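Stumel 235 Touring Skin

The Stumel 235 is a full-length climbing skin for touring skis, sold uncut with a trim tool in the bag. It is made by Durkia and replaces the older Stumel skin, which had a fixed tip loop.

Plush and backing
The plush is a mohair and nylon mix on a woven backing. It glides a little slower than pure mohair and wears better on wind crust and refrozen tracks. The backing is treated on both sides, so meltwater from a spring approach does not work its way into the glue line.

Glue
Standard hot-melt adhesive, applied in a single coat. It can be renewed at home with glue transfer paper. Keep the skins inside your jacket during long descents in deep cold – the glue grips poorly below freezing if it has picked up frost.
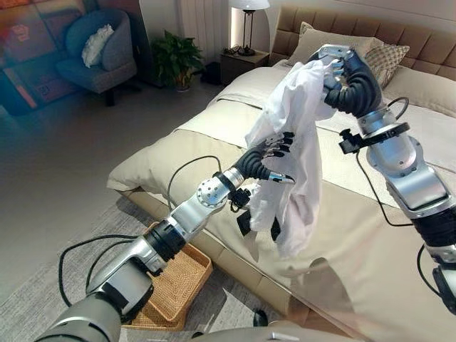
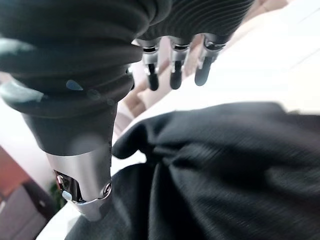
Attachment
The tip loop is adjustable and fits most rounded tips. Square or notched tips need the Skiltisach tip kit, ordered separately. The tail clip is a cam type on a rubber strap with 4 positions. Set it to the second position when new and move it up as the strap stretches.

Trimming
Apply the skin centered, then cut one edge at a time with the supplied tool. Leave 3 mm of metal edge showing on each side. Do not trim the tail until the strap length has been checked with the skin under tension.

Test notes
Ferdinand Sutter used one pair for 1,082 meters of climbing on a mix of powder and firm snow with no glue failure. Veronika Lüthi repeated the route on a narrower ski and reported slight icing at the tip, cleared with rub-on wax.

Storage
Dry at room temperature, away from stoves and direct sun. Fold onto the mesh sheet for storage from June until the first snow.

Spare tail straps and mesh sheets are stocked by Dimaculangan. Orders placed before noon on Wednesday ship the same week.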